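Home | Getting Started | Watch Guide | Rooms | Spoiler Settings | Help

Section 4. Setting Up a Horror Movie Marathon Room

So you've made your Plukico account and you want to watch a pile of scary movies with your friends in four different houses. Great! This is the part of the guide we most enjoyed writing. A marathon room keeps everybody on the same frame of the same movie, keeps the chat in step with the picture, and hides plot details from anyone who hasn't reached them yet. Set aside half an hour the first time. After that you can throw one together while the opening logos play.

You'll need a host account, the name of each movie you plan to show, and a legal copy or subscription for every person in the room. Plukico syncs players. It doesn't send the movie itself.

4.1 Create the room

1. From the Rooms page, press New Room and choose Marathon.
2. Type a room name. Anything up to 27 characters works, and spaces count.
3. Pick a start time. If your guests live in different time zones, leave Show Local Time switched on so each person sees the right hour on their own invitation.
4. Press Save. The room appears in your list with a gray dot, meaning it's closed to guests for now.

Note: A room can hold up to six movies. If you want a longer run (we love you already), make a second room and link it under Continue To. Guests will be carried over when the last credits end.

4.2 Build the lineup

1. Open the room and press Add Movie.
2. Search by title, then check the year and the running time. Horror is full of remakes and sequels that share a name, and it's very easy to line up the 1980s version when half your friends have the new one ready to go.
3. Choose the cut. Theatrical, extended and director's cuts are listed separately whenever we know about them. Everyone has to have the same cut or the sync will drift at the first added scene.
4. Drag the movies into the order you want.
5. Press Lock Lineup.

Ordering is half the fun, and there's no wrong answer, but a few things have worked very well for us. Put the slow ghost story early, while people still have the patience for a long hallway and a creaking door. Put the loud one in the middle – zombies, chainsaws, anything with a lot of running. Save something short and silly for the end, when somebody is bound to be asleep on the rug. Our own test lineup opens with Fluler, a haunted lighthouse picture with hardly any dialogue, and closes with Ulau, which has a rubber swamp creature and the best worst final twist we've ever cheered at.

CAUTION: Once the lineup is locked, taking out a movie also deletes the chat and reactions saved for it. Export them first from Room > History if you want to keep them.

4.3 Set the spoiler shield

This is the feature people write to us about most, so take your time with it!

1. Go to Room > Spoiler Shield.
2. Choose a level.
Open: all chat is visible to everyone. Best for rewatches.
Timed: a message is hidden until your own player reaches the moment it was written.
Strict: same as Timed, and the names of surviving characters are blurred in movie summaries too.
3. Ask each guest to mark the movies they've already seen. They'll find a checkbox beside each title on their invitation.
4. Press Test Shield. A sample message should show as a gray bar on any guest screen that's behind yours.

Note: Our plot library now covers endings for 1,521 horror movies, and 253 of those have a second write-up for an alternate ending. Strict mode reads from both. If your movie isn't in the library, Strict quietly behaves like Timed, so be careful what you type.

Note: The shield can't cover your voice. If you have the microphone open, the person who has seen it before will gasp three seconds early. They always do.

4.4 Schedule the breaks

1. Go to Room > Breaks and press Add Break.
2. Choose Between Movies or At a Time Mark.
3. Set the length. Ten minutes is fine for most gaps, and we suggest a longer one before the third movie so people can get real food.
4. Turn on Countdown if you'd like a clock on every screen. There's a heartbeat sound option and it's wonderful. 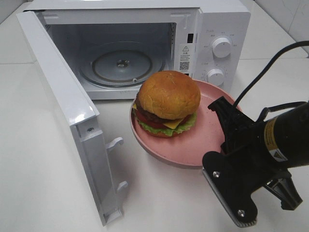 If you use a time mark, try to place it after a big scare. A break in the middle of the build-up lets all the tension leak out, and the director worked hard for that. The Bošković preset (under Breaks > Presets) does this for you where it can, looking for the quiet scene that follows a loud one and placing the pause there. It guesses wrong now and then with found-footage movies, which can be quiet for an hour, so look over its choices before you open the doors.

4.5 Open the room

1. On the day, sign in 15 minutes before the start.
2. Press Open. The gray dot turns green.
3. Wait until each guest shows Ready. A guest marked Buffering can still join, but their player may skip forward at the start.
4. Press Play for Everyone.
5. Dim the lights. (We can't automate this one yet. We've asked.)

CAUTION: Only the host can pause for the whole room unless you turn on Shared Pause. We recommend leaving it off for groups bigger than five. Somebody will panic and hit the button every time a cellar door opens.

4.6 If the sync drifts

Press Resync on the host screen. All players jump to the host's time and the chat catches up within a few seconds. If one guest keeps falling behind, have them close other tabs and rejoin from the invitation link. If everybody is off by the same amount, check the cut again (step 3 of 4.2), and then check for a studio logo or recap that some services trim from the front. You can correct for it under Player > Offset, in half-second steps.

Rooms stay in your list for a month after the last movie. To run the same lineup again next Saturday with a new crowd, press Duplicate and send fresh invitations. Guest checkmarks aren't copied over.

Next: Section 5. Reactions, Scream Meter and Polls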